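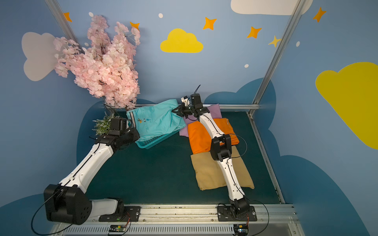 Tabletop Dual-Arm Cell for Cloth Handling
Planning and ordering notes

Most quotes for a two-arm cell go wrong on the parts that are not arms. A buyer compares payload and reach, signs for the pair, and then finds that the table, the mounting rail, the enclosure and the wiring have to be sourced separately. The Jeko cell is sold as one line item for this reason. Both arms bolt to a single metal rail along the near edge of the table, each on its own base plate, and the small control boards sit at the front of that rail, one below each base, where a technician can get at them from outside the work area. Budget for the rail and the arms together. A base plate cannot be moved to a third-party table without repeating the full calibration.

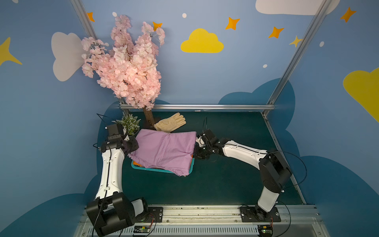
Stekmont Equipment Desk

Soft goods are the usual reason to pay for a second arm. With a gripper at either end of a folded cloth, the bundle can be moved to or from a basket with its fold supported on both sides. A single arm can do part of this work, but it needs a fixture or a second pass, and the fixture often costs more in engineering time than buyers expect. If your items are rigid and fit between one pair of fingers, order the single-arm version and keep the difference for spares.

Included in the base price:
Two arms with parallel grippers
Mounting rail with base plates
Aluminum frame and tabletop
Control boards, one per arm
Cable set and clips

Not included:
Wall panels and any finish applied to them
Baskets, trays and sample garments
Host computer
Replacement finger pads

Lead time is 10 weeks from deposit. The warranty runs for 24 months on the arms and grippers and excludes cables, which are treated as wear parts. Order 3 spare cable sets with the cell. Ordered later, they ship from the Andport warehouse on the standard parts schedule and carry a separate freight charge.
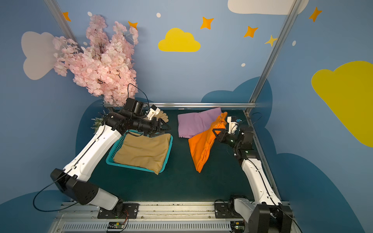

Cable routing should be settled before the frame is assembled. Leave enough slack at the elbow for full extension, and keep the loops clear of the table edge if people will walk past that side. Buyers adding cameras at the wrist should allow for one more cable per arm and check the clip spacing against the Tjoa drawing set, revision 23, supplied with every quote.

Site requirements are modest: a level floor, one grounded outlet on a dedicated circuit, and service access along the rail side. Enclosure walls are optional. Sites that fit them should do so before calibration - panels added afterward tend to shift the frame, and the cell then has to be calibrated again at the buyer's expense.

Prices were last reviewed in February. Quotes issued under the current list are valid until Apr 29, 2026. Send the site plan and a list of the items to be handled with the quote request.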